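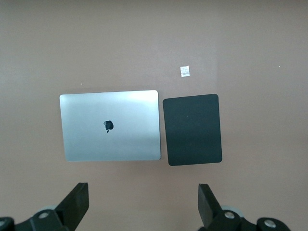 Workstation Setup and Desk Layout
Course handout, unit 3
By the Drovthorpe course office
May 1, 2019
11 shares | 0 comments

3.1 Scope

This unit covers a small desk used with one laptop and one pad. Desks with an external monitor are covered in unit 4. Read it before the practical and bring the completed layout sheet.

3.2 Terms

Footprint: the area an object takes up on the desk when in its normal position. For a laptop, the footprint with the lid shut and the footprint with the lid open are different. The open lid leans back past the rear edge of the base, so the depth has to be measured twice.

Landscape and portrait: the long side runs left to right, or front to back. A laptop is nearly always placed landscape. A pad can go either way. Portrait costs less width and more depth, and on a narrow desk width usually runs out first.

Gap: the clear distance between two neighboring footprints. A few centimeters is enough between a laptop and a pad. Check which side the laptop's ports are on before fixing the gap. A straight plug with a stiff cable may need more room than the pad leaves it.

3.3 Worked layout

Desk depth 60 cm. Laptop on the left, pad on the right, both set back from the front edge so that the wrists have support.

Available depth behind the wrist zone is measured first, then the open footprint of the laptop is subtracted. In the Sirkari layout sheet this goes in column B. If the remainder is negative, move the laptop forward. Do not reduce the lid angle to make it fit.

The top edges do not need to line up. A pad set slightly lower than the laptop puts the hand closer to the body and shortens the reach. Small rotations of either object are ignored on the sheet. Enter the unrotated width and depth.

3.4 Surface and glare

A matte desktop spreads reflected light over a wide area. A bare metal lid returns it in a patch, which moves as the viewer moves. A dark pad shows much less of this. Take light readings on the desktop itself, next to the equipment, with the lid closed. A reading taken over the lid is not comparable between desks.

3.5 Clearing down

Shut the lid before moving the laptop. Lift it with both hands from the sides. Wipe the desktop with a barely damp cloth and let it dry before the equipment goes back.

3.6 For the practical

Measure your own desk and fill in columns A to D. Sketch the layout from directly overhead, scale 1:10, with the lid shut, and add the open lid as a dashed line. Hand in both sheets at the Laltard room.

33 views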